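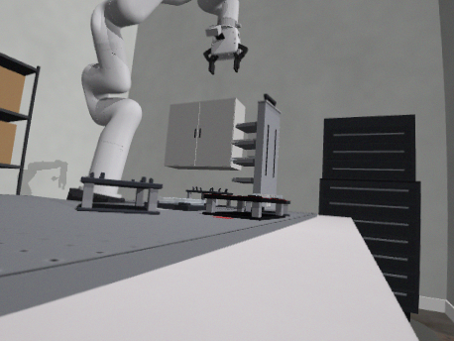
Learning to Write Letters Again

Home | Blog | Recipes | About | Contact

9 December 2019

I bought a box of 50 envelopes in May, the plain cream kind with the gummy flap that tastes awful, and as of this weekend I have 4 left. I'm more pleased about that than I probably should be. When I started I was fairly sure the box would end up in the closet next to the yogurt maker.

It began with my aunt, who moved out to Turedholm and doesn't care for the phone. She never has. You call her up and she says "well, this must be costing you" and you can hear her reaching to hang up before you've told her anything. So I wrote her a letter, a clumsy one, mostly about the weather and the neighbor's new fence, and a week and a half later I got four pages back! Both sides! I learned more about her in those pages than I had in years of Thanksgivings, including that she once drove a bread truck for a whole summer and loved it.

After that I was hooked, and I made a list of people. Old roommates, a cousin, the lady who taught me piano when we lived over on the Parkside end of town (she wrote back to say she still has the metronome I dropped). A few never answered, and that's all right. I've been on the other side of that myself, with a nice letter sitting on the counter looking at me for a month.
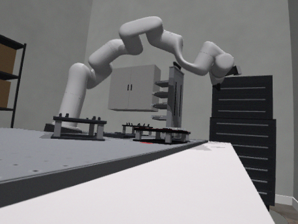

The hardest part for me was the handwriting. I type all day, and my hand had forgotten how to go on for longer than a grocery list. The first few letters started out neat and slid downhill until the last paragraph looked like it had been written in a moving car. What helped was slowing way down and switching to a fatter pen. I also quit making a rough copy first. I did that for the first three or four and they came out stiff as a bank notice, so now I just start, and if I spell something wrong I cross it out and keep going.

People ask me what on earth I find to say. Small things, mostly. What I had for supper, the book I gave up on, how the tomatoes did (badly). I keep a scrap of paper by the coffee pot and jot down a word or two during the week, and by Sunday afternoon there's usually enough to get me through two pages. I try to ask one real question too, something they'd enjoy answering, and I put it near the end where it won't get lost.

Stamps I buy in a roll of 100 now, which felt very grown-up and a little reckless. I like to keep a few of the pretty ones back for birthdays.

My aunt and I are up to 28 letters between us, counting the postcard she sent with nothing on it but a pie crust recipe and the words "use lard." I keep hers in a shoe box, in order, and on a gray evening I'll pull one out from the middle and read it over again.

Next I need to sort out the holiday cards, and I haven't even picked them yet. I may just use up the last of the cream envelopes and write everybody a short note. If you're on my list, be patient with me, it might be January.

Recent Posts
The Soup I Make When It Rains
Cleaning Out the Hall Closet, Part Two
A Slow Saturday at the Library Sale
Why I Gave Up on Tomatoes

This site uses cookies to remember your visit. By continuing to read, you agree to their use. OK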